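About Trenlow Softball Academy

Trenlow Softball Academy is a fastpitch training and competition program for girls and young women between the ages of eight and 18. The Academy operates year-round from its home complex on Gandascombe Road, where players of all levels receive instruction in pitching, catching, hitting and defense. It is a private, nonprofit organization and is not affiliated with any school district or college.

Our History

The Academy began as a summer pitching clinic held on a single borrowed diamond. Demand for winter instruction led the founding coaches to lease indoor space, and the first travel teams were formed the following spring. The program took its present name when it moved to Gandascombe Road and opened its own fields. Enrollment has grown steadily, and 1028 players have completed at least one full season with the Academy since that move.

Many of our former players have gone on to compete in high school and college programs. Others have returned to the Academy as instructors, umpires and scorekeepers. We value both outcomes equally.

Our Mission

The Academy exists to teach the game of softball correctly and to give every enrolled player a fair opportunity to improve. Instruction is based on sound mechanics, age-appropriate workloads and regular evaluation. Players are expected to attend practice prepared, to treat opponents and officials with respect, and to keep their schoolwork in good standing. Families receive a written evaluation at the end of the fall and spring sessions.

Facilities

The Gandascombe Road complex has two full-size fields with skinned infields, a separate warm-up area with pitching lanes, and covered seating for spectators. Both fields are lit for evening play. The indoor training center, known as the Isaksson Building, houses the batting tunnels, a turf infield for winter ground-ball work, a strength room and the Academy office. The building is open to enrolled players until 9 p.m. during the winter session and until 8 p.m. the rest of the year.

Outside groups may rent the fields when they are not in use for Academy practices or tournaments. Rental requests are handled through the office and must be accompanied by proof of insurance.

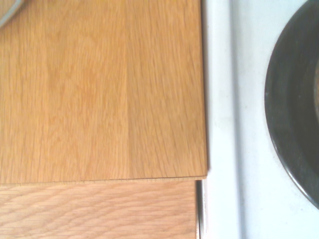

Recognition of players is an important part of the Academy year. Season awards are presented each August at the closing banquet, and they include the Plulovance Award, given to the graduating player who has shown the greatest commitment to her teammates over her time in the program. The award is not based on statistics. Coaches and players both submit nominations, and the recipient's name is added to the honor roll in the lobby of the Isaksson Building. The Academy has long preferred a plain style for its honors, with the warm honey color and fine, slightly wavy grain of an oak-look board in place of gilt and colored plastic. Families who wish to sponsor an award may contact the office before the end of the spring session.

Teams and Programs

Travel Teams. The Academy fields 16 travel teams across five age divisions. Tryouts are held in late summer, and rosters are set for the full year. Travel players practice twice a week in season and take part in a regular schedule of regional tournaments.

Developmental League. Younger players and those new to the sport may enroll in the developmental league, which plays its games at the home complex. Every player bats in every game, and positions are rotated through the season. No tryout is required.

Pitching and Catching School. Pitchers and catchers train together in small groups - an arrangement that dates back to the original summer clinic. Pitch counts are recorded at all sessions and shared with the player's team coach.

Summer Camps. Day camps are offered in June and July and are open to players from outside the Academy. Campers should bring a glove, helmet, water bottle and lunch. Bats are available for use at the complex.

Our Coaching Staff

All Academy coaches complete a background check, first aid and CPR training, and a course in concussion awareness before working with players. Head coaches of travel teams also hold a current coaching certification and attend an annual staff clinic at the complex. Most members of the staff played softball or baseball at the college level. Team assignments are reviewed each year, and no parent serves as head coach of a team on which his or her own child plays.

Tuition and Financial Assistance

Tuition covers instruction, field and facility use, tournament entry fees and a practice uniform. Travel and lodging are the responsibility of each family. Payment may be made in full or in monthly installments. The Academy maintains an assistance fund, supported by donations and by proceeds from the concession stand, and awards are made on the basis of need. Applications are confidential - coaches are not told which players receive assistance.

Visiting the Academy

Prospective families are welcome to observe a practice and tour the Isaksson Building. Tours may be arranged through the Academy office, which is open on weekday afternoons from 2 p.m. Visitors should check in at the front desk on arrival. Parking is available in the lot behind the building, and the gate nearest the lower field is reserved for team buses on tournament weekends.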